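The planner timed out again at the pull. The log gave the same line as before: no valid grasp, left arm, 5 candidates rejected. She scrolled up to see which five.

Tritlow ran its controllers at 20 hertz, slow enough that the arms could be stopped by anyone paying attention and fast enough that few people bothered. The perception node, Custo, ran slower still. Between the two sat a buffer that somebody at Herath had written in a month and left undocumented, and for most of May she had been reading it line by line.

The buffer held poses. It was supposed to discard any pose older than the last joint reading. What it did was keep the old pose whenever the new one had lower confidence, and confidence dropped each time a gripper came near the drawer and hid part of it. So the closer the arm got, the older its picture of the drawer became. By contact it was working from a drawer that had been somewhere else.

She wrote this down in the ticket, deleted the second half, and wrote it again with fewer adjectives. Then she set the age limit to 49 milliseconds and restarted the left arm only.

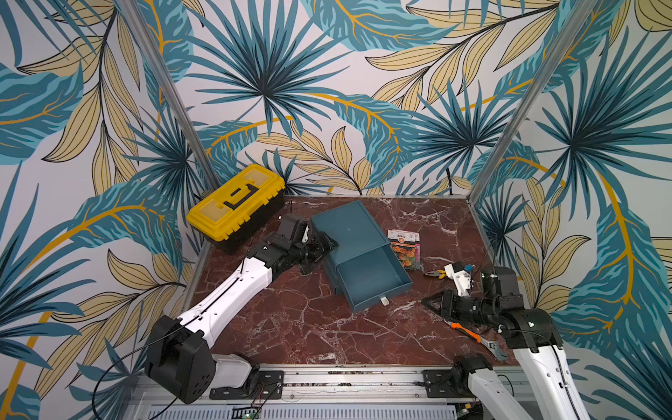 According to the reviewer, an age limit was a patch and would hold until the next slow frame. The comment had come in at 11:40 at night. The correct fix, it went on, was to carry the joint state along with each pose and let the planner decide how much to trust it. Had she considered that the planner might be better placed to know?

She had. The planner was called Darkel and it had been in the building longer than she had. It took a pose and a gripper width and returned a path or an error. There was no field for doubt. Adding one meant changing the message type, and changing the message type meant rebuilding every node that listened to it, including two that no longer had source code.

She opened the message definition anyway. It was short. At the bottom was a float marked reserved, initialized to zero, with no comment. She searched the repository for it. Every node copied it through and none of them read it.

She renamed it pose_age, left the type alone so the old binaries would still parse it, and started the build.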